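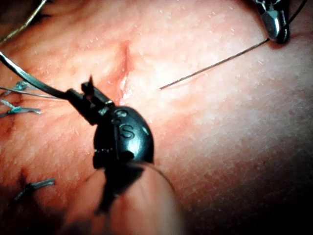
Do scar creams make a scar fade faster?

Most of them have never been tested well enough to say. Scars fade by themselves over many months, and a cream used during those months gets the credit.

Speaker notes - "Fading Anyway: What Scar Products Promise"
Ayane Hayashi, Strickland evening health talks, February

Opening

Leave the question up while people sit down. Don't read it out. Ask who has bought something for a scar, for themselves or for a child. Then ask who could say whether it worked. Wait for the second one. People usually start to answer and then stop.

Say early that I'm not a surgeon and can't look at anybody's scar during the break. Also say that I don't sell anything and wasn't sent any free samples. I bought the three products I'm going to talk about at the pharmacy across the road, and I kept the receipts.

What a scar does when you leave it alone

Keep this part short. A cut through the full depth of the skin heals by laying down collagen in a hurry. The new tissue is often red or darker than the skin near it, a bit raised, and sometimes itchy. Then it gets remodeled. That goes on for a year or more in a lot of people. The color settles, the ridge flattens, the itch goes away. It never turns back into the skin that was there before.

Point to make slowly: the ordinary course of an ordinary scar is to get better looking. Anything you rub on it, take for it, or hang over the bed will seem to work if you start early and wait.

Keloids are different and so are burns. Say so now, or it will be the first hand up. Those people should be seeing a doctor, and some treatments for them have decent reasons behind them.

Flevar gel

Show the box. The claim on the front is "visibly reduces the look of scars." Ask the room what that sentence would have to mean for it to be false. "The look of" is doing a great deal of work. It's a cosmetic claim, and it was written by somebody careful.

The leaflet says 524 users were surveyed and that most were pleased. Questions I would want answered:

Who were they, and how were they picked?
How old were their scars when they started?
How many began the survey and dropped out?
What did the people who used nothing say?

I wrote to the company with all of these. The reply thanked me for my interest and included a coupon. Read the coupon line if the room is friendly.

The last question matters most. There was no group that used nothing. So the survey tells us that people who paid for a gel, used it for months, and watched a scar fade were happy about it. I believe that completely. I'd have been happy too.

Before and after pictures
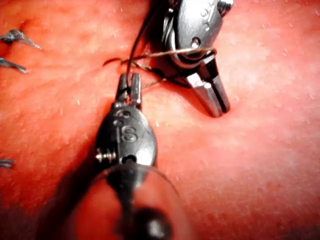

Photo courtesy of Ayane Hayashi. Please ask before reusing.

Go through how easy it is to get a good pair of pictures without lying. Move the light. Take the first one straight after a hot shower and the second one on a cool morning. Stand a step farther back. Pull the skin a little so the shadow along the ridge goes away. None of this needs editing software, and the person doing it may not know they're doing it.

Then ask which pairs we never get to see. If a company collects a drawer full of them, the ones on the website are the ones that came out well. I'd like to see the drawer.

A fair comparison would use the same lamp, the same distance, and someone judging the pictures who doesn't know which came first or who got the product. It isn't hard or costly to set up. When it's missing from a brochure, I assume there was no great wish to have it.

Clastex sheets

Be fair here. Silicone sheets have a better case than the rest, and plenty of clinics suggest them. There are real trials. The trouble is that many of the trials are small and it's difficult to hide from a patient that there's a sheet stuck to them. So "might help, probably won't hurt" is where I end up, and I could be talked up or down from there.

What I object to is the step from silicone in general to this box in particular. Clastex cites two studies. I looked up both. One used a different make of sheet, worn for much longer each day than the Clastex instructions ask for. The other is about how well the sheets stay stuck on. Good to know if you're buying tape.

Cost note: the pack lasts two weeks if you follow the leaflet, and the leaflet recommends wearing them for over five months. Let people do the sum themselves. There's usually a noise from the back.

Florora oil

The one everybody's aunt recommends. Plant oils plus vitamin E. The evidence that vitamin E on the skin improves scars is weak, and some people get a rash from it. Pass the bottle round so people can smell it - it does smell lovely, and I suspect that's most of the repeat business.

If somebody says massage helped them, don't argue. Massage may well make a tight scar feel better once it's properly closed. But then the hands may be what helped, and any plain moisturizer would let them slide. Florora's own label tells you to massage it in, so the two can't be pulled apart from anything they've published.

"It worked for me"

This will come up, so do it before questions. I don't tell people they're wrong about their own skin. I ask what the scar would look like today if they'd done nothing. They don't know and neither do I, and the company doesn't know either. The difference is that the company has the money to find out.

My own case: long scar on the left forearm, from a greenhouse window. I used a cream on it every night. It faded nicely. I have a second one from the same window, on the back of the elbow, which I couldn't reach properly and gave up on. That one faded nicely as well. It proves nothing, since elbows aren't forearms, but I tell it because it annoyed me enough to start reading.

What I'd do

Keep this plain and don't oversell it, or I'm as bad as the boxes.

Follow whatever wound care instructions you were sent home with. Keep sun off a new scar, with clothing or sunscreen once it has closed. Don't pick. Go back if it gets hotter, redder, more painful, or starts to leak. If it keeps growing past the edges of the original cut, ask about it and don't wait a year. If you like a moisturizer, buy the cheap one.

Somebody will ask about lasers. I haven't read enough to have an opinion worth hearing. Say that and move on.

Questions

Repeat each one into the microphone. Get the Florora bottle back before the break.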